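The Kakham Pier Match

I should say up front that I'd never fished a match in my life. I fish the way other people nap. But Ashwin Unnithan had a spare ticket for the Kakham pier open, and he'd already paid for it, and he rang me at 4 in the morning to say he was parked outside with the engine running. So I went down in my slippers to tell him no and ended up in his passenger seat with a flask between my knees.

"You'll want boots," he said, somewhere past Grikivar.

"You could have said that at the house."

He had a spare pair in the back, two sizes up. I stuffed the toes with pages from the tide book, which I thought was pretty clever until somebody asked me what time high water was. 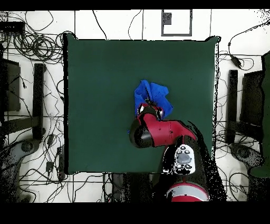 Peg 125

They draw for pegs out of a bait bucket. Ashwin drew one right at the end of the pier, by the light, where the bass run in August, and he went all quiet and holy about it. I drew 125. The woman with the clipboard gave me a look like I'd come in for test results.

"That's the one by the ice cream hut," she said. "It's handy for the restroom."

Well, I thought, fine! I like ice cream. I set up my old Ledska rod, the one with the tape around the second ring, and baited up with squid while the fellow on the next peg watched me do it. His name was Saxena and he had a trolley. I mean a proper one, with drawers, and in every drawer the rigs were wound on little foam spools with labels in capital letters. He asked what rig I was using.

"A hook," I said.

He nodded slowly and turned back to his drawers.

The horn went and for the first hour I caught weed. I got quite good at it. I had green weed and brown weed and one long strap of kelp that fought so hard I called for a net, and Saxena came over with his, and we stood there the pair of us looking down at this thing rolling around in the swell. He didn't laugh. I'd have liked him less if he had. Then he said, very gently, that I might try dropping it closer in, down beside the pilings, because everybody casts over the fish there. He was reeling in a nice little flounder while he said it, so I listened.

I dropped it straight down. I could practically see it. I bought a cone (pistachio, since you ask) and held it in one hand and the rod in the other, and that was how things stood when the tip went over.

I don't mean it nodded. It went over and stayed over, and the reel started making a noise I'd only ever heard in other people's stories. The cone went in the sea. I've no idea what I shouted, but a kid by the hut got taken away by his mother.

Saxena was beside me with the net before I'd gotten both hands on the rod. "Don't pull," he kept saying. "Let him go, let him go, now wind." The line sawed back and forth along the pilings and I was sure it would part. My left boot had come half off and I was standing on the heel of it.

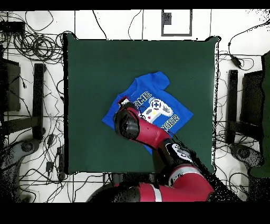
The Weigh-In

It was a bass. It was thick across the shoulders and furious, and it went 3,804 grams on the club scales, which the woman with the clipboard read out and then checked again. Ashwin had walked the whole length of the pier by then. He'd had one fish all day, 328 grams, and he'd been carrying it in a bucket like something from a jeweler's.

He looked at mine. He looked at the peg number chalked on the rail.

"What did you have on?" he said.

"A hook," said Saxena, before I could open my mouth.

I came second, as it happens. A boy of fifteen beat me with a bag of flounders and was very decent about it. They gave me an envelope and a reel I'll never learn to use, and I tried to give Saxena the envelope, but he'd only take the price of a cone.

Ashwin didn't speak until Grikivar. Then he asked for his boots back.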